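How to Set Up a Robot Cell for Taking Apart Old Desktop Computers, Safely and Without Wrecking the Boards

I have been putting off writing this one up, partly because every shop does it a little differently and partly because the minute you write down a rule somebody emails you with the day they broke it and everything was fine. But I get asked often enough, and after two years of running the teardown bench at Pleltar I have opinions, so pour yourself something and settle in.

What follows is the routine we use when a robot arm is going to work inside an open tower case. It is a house routine. It sits on top of your written risk assessment and whatever safety standards apply where you live, and if the two ever disagree, go with the standard and fix your routine.

Before the arm gets power

Start with the computer. Unplug it from the wall, hold the power button in for a good long count, and then leave it alone while you do the paperwork. Don't open the power supply itself, ever, and don't let the robot pull at it either. Ours go into a separate bin, lid on, and a trained person deals with them later.

Next comes static. Ground the case, ground the bench mat, and check that the gripper fingers are made of something that won't build up a charge. Plain plastic fingers are the usual culprit. If you plan to resell the boards (and many of them still have years of life in them!), put your meter on the path from fingertip to ground at the start of each shift and write the reading in the log. Antigoni Bakalis set up our log sheet and it has a column for initials, which I grumbled about for a month and now wouldn't give up.

Lay the case on its side and clamp it. A tower with its side panel off slides more easily than you'd think, and a case that moves half an inch turns every taught position into a wrong one.

Clear a path for the gripper

Walk through the job by hand first. Look at where the cables cross, since a loose wire pair running over the board is just the thing a finger will hook on the way out. Tie back what you can. Unplug what you don't need, and pull on the connector body, never the wires.

Then mark your keep-out zones in the software. I draw mine generously around the CPU socket, the capacitors and any power connector that's still plugged in. Expansion slots and memory slots get a zone too, with a little door in it that only opens for the step that needs it. 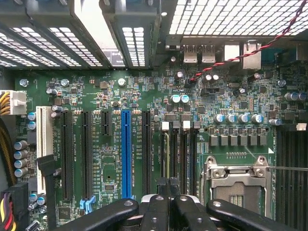

Set your approach height from the tallest part still on the board, plus a margin, and measure that part again whenever you change models. We had a run of 82 office towers come in one August from a firm called Deligiannis, all supposedly the same, and 21 of them had a taller cooler. I'm glad we measured.

Force, speed and the first dry run

Set the force limit low and raise it only if the part really won't come. Memory latches want to be opened fully before anybody pulls on anything, and the same goes for the catch at the end of a graphics slot. If the arm stalls, have it stop, hold still and call for a person. Don't program it to wiggle and try again. A second try on a latch that never opened is how slots get torn off boards.

Do the first run on every new model in the air, a hand's width above the board, at reduced speed. One person keeps the enabling switch, a second person watches the cables, and both have to say "clear" out loud before you start. It feels silly for the first week or so.

Keep hands out of the case while the arm is live. That includes you, and it includes the quick little reach to nudge a wire. Stop the arm with a proper protective stop, reach in, come back out, then reset from outside the cell.

What to write down

For each machine we record the model, the force setting, any stalls and any damage -- even a scratch. Our log from the Bresmont job runs to 372 lines, and it was line 29 that showed us a worn fingertip we'd all been looking straight past. Change the fingertips before they look like they need it, and check the zero position again afterward.

Comments

Manolis Vlachopoulos
Good write-up. Do you redo the air run after a fingertip change, or only the zero check?

Antigoni Bakalis
Manolis, we do both. The new tips are sometimes a hair longer than the old ones.

tondent_bench
We label the connector on each cable before unplugging. Slow, but it saves arguments when a board goes back out for resale.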